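## 3. Budgeting for a Demonstration Station

The purchase price of a pair of hand-held grippers is the figure most often quoted in a proposal and the least useful on its own. A station also needs a table, a replaceable surface, mounting rails or stands, cabling, test objects and storage. This chapter sets out how to list these items, when to order them and how to divide them between capital and running costs. The worked case is the Flindimska plan, drawn up for brush-and-cup handling tasks.

### 3.1 The object set

Objects are cheap, and for that reason are often left off the first draft. The Flindimska plan allows 156 objects, bought in matched lots so that a worn item can be replaced by the same model.

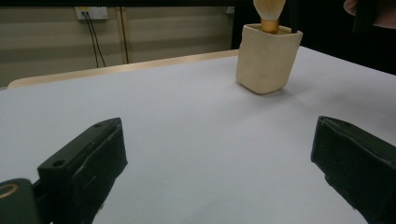
Kiiskinen objects to this method and would charge all test objects to consumables, arguing that an asset register should not contain brushes. The objection is sound for items replaced within a year. Cups and holders may stay on the register.

### 3.2 Fingers and pivots

Finger pads and linkage joints are budgeted separately from the gripper body. Where parts are printed in-house, enter material and machine hours; where they are bought, enter unit price and delivery time.
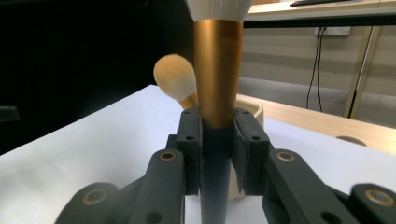 How many spare finger sets should be ordered with each gripper?

Order 2 sets. One is kept at the station and the other in central stores.

### 3.3 Quotations

Quotations should be compared on identical terms. Vaker priced each gripper at 1,937, cables excluded; Bonurus gave one price for the pair with cables and mounting plates included. Neither can be entered in the table until the missing items are added.
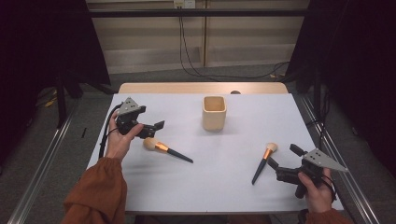

When should the order be placed?

Place it in September if the station is to be in use by the new year, and allow for a second delivery of cables.

### 3.4 Fixed equipment

Tables, rails, curtains and power outlets belong to the room budget. They outlast the grippers and are written off over a longer period. Table coverings are consumables and should be entered by the roll or sheet.
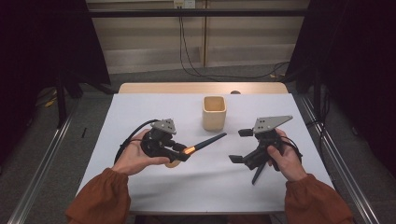 Installation labour is entered against the same heading as the item installed. Where one visit covers several items, divide the charge in proportion to the hours spent on each. Table 3.1 applies this rule to the Flindimska plan.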